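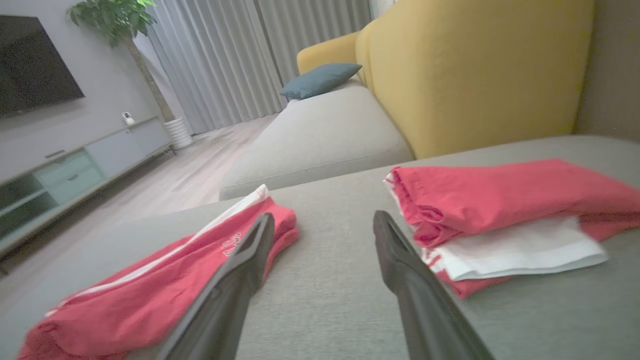

Photo: Samina Ghauri / Tuvholm Uniform Library

12 shares | 3 comments

Progress report to the Kanaujia Fund
Tuvholm Uniform Library, home folding and return trial
5 September 2024
Prepared by Sigrun Viklund

You asked for a plain account of where the grant has gone and whether the home folding trial is doing what the application said it would. The money part is simple. We have spent $3471 so far, most of it on storage bins, labels and replacement drawstrings, and $2000 is set aside for the winter season and hasn't been touched. The second part is harder, and I'm less sure of it than the application was.

The idea was that families who borrow a basketball uniform would fold it as a set before bringing it back, with the shorts tucked inside the jersey and the number showing. We would then check the set in without unfolding it. The application said this would cut check-in time in half and stop shorts from going missing. I didn't write that sentence and I would not have signed it.

The library now holds 383 sets. Thirteen households agreed to try the method over the summer, and Naledi Ngubane wrote the one-page instructions they were given. The page is clear enough. It asks for a flat surface, and most people don't fold on one. They fold on a couch, usually with the rest of the laundry next to them. A seat cushion gives under the fabric and the edges drift. That is why we moved our own practice sessions from the long table to the sofa, which I think was the right call even though it made our results look worse.

Jerseys with sleeves are the main trouble. The page was drafted around the sleeveless ones, where you can bring the sides in and be done. On the red and white sets the sleeves are white with striped trim and have to be turned in first, and then the front lettering ends up wherever it ends up. Wilson Londoño thinks it is a matter of practice. Maybe so, but a parent handles one set a week, and I don't see how they get much practice from that.

Shorts are the other problem. They get left for last and stay in a heap beside the jersey. Our shorts have a white stripe down the side seam, and the page tells people to line up the two stripes. In my view this is one step too many. A set that comes back with the shorts simply laid on top would do us just as well.
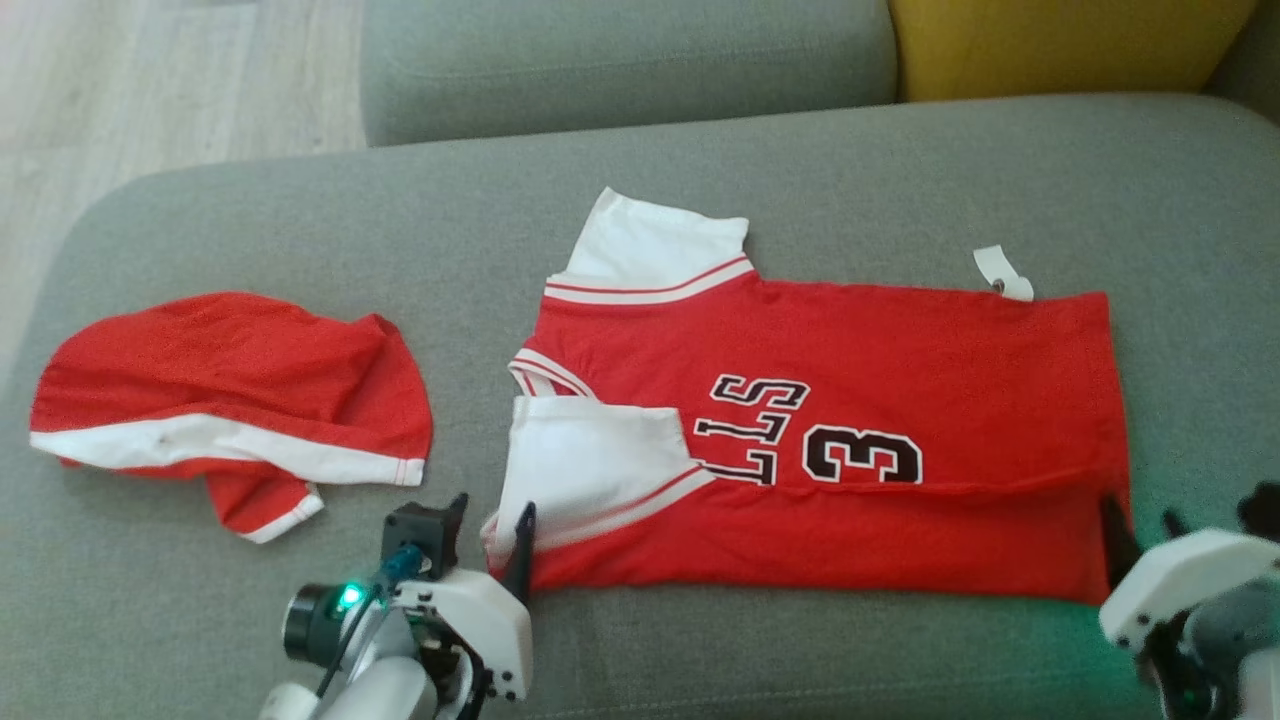

Tags need a decision too. We attach a return tag to each borrowed set, and the page never says whether it goes inside the fold or stays out. Pei-shan Shih wants it out at the hem end so that it can be read on the shelf. I agree with her, and the next version of the page will say so.

On check-in time, I can't give you a figure I believe. The timings from June were taken by three different people, one of whom included walking to the shelf. We have dropped them. The Jistik inventory sheet records when a set is logged but not how long anyone spent on it, so it can't settle the question either. As for missing shorts, we had fewer this summer than last, but we also lent out fewer sets, and summer league is short. I wouldn't put that in a newsletter.

What I can say is that sets returned in one bundle are easier to shelve, folded well or badly. A rubber band might have gotten us the same result for much less money. We intend to test that this fall, with half of the Drarnell teams using a band and the other half using the page.

Still open:

- Revised instruction page, with a separate drawing for jerseys with sleeves (Naledi)
- Tag position added to the page and to the bin labels (Pei-shan)
- One agreed way of timing check-in, used by everybody (Wilson)
- Quote for mesh bags, in case neither method holds up (Sigrun)

We are not asking for more funds at this stage. I would also ask that the words "proven method" come off your grants page until we have something to back them up. The next report is due in December and will include the comparison with the bands, whichever way it goes.

3 comments | Share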